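In Praise of the Marker Basket

I spent most of March trying to talk my sister out of a 50-slot marker organizer. She bought it anyway, and her kids used it for 12 days. I have opinions about this, so bear with me!

My feeling is that kids' art supplies want to be dumped. A slot is a tiny chore, and a table full of markers is a whole lot of tiny chores right before dinner. A basket just takes whatever you throw at it. 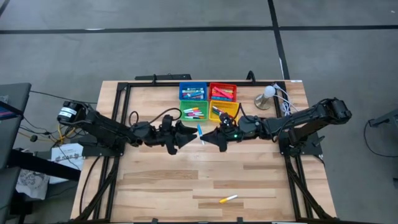 Color sorting is where I get pushback, mostly from people who think it has to be perfect. I say let it be sloppy. Four plastic mesh baskets in a square are plenty, and if the red one ends up with some blue and yellow markers in with the pinks and oranges, so what? You can still find a pink in two seconds. And there's always a straggler or two lying out on the table (a yellow cap, a blue cap), which in my house is cleanup enough for one evening.

The one thing I am strict about is caps — click it or you don't get another marker. Everything else I've let go of, and the drawing gets done just the same. My sister's organizer is in the garage now, holding paintbrushes, if anybody wants it.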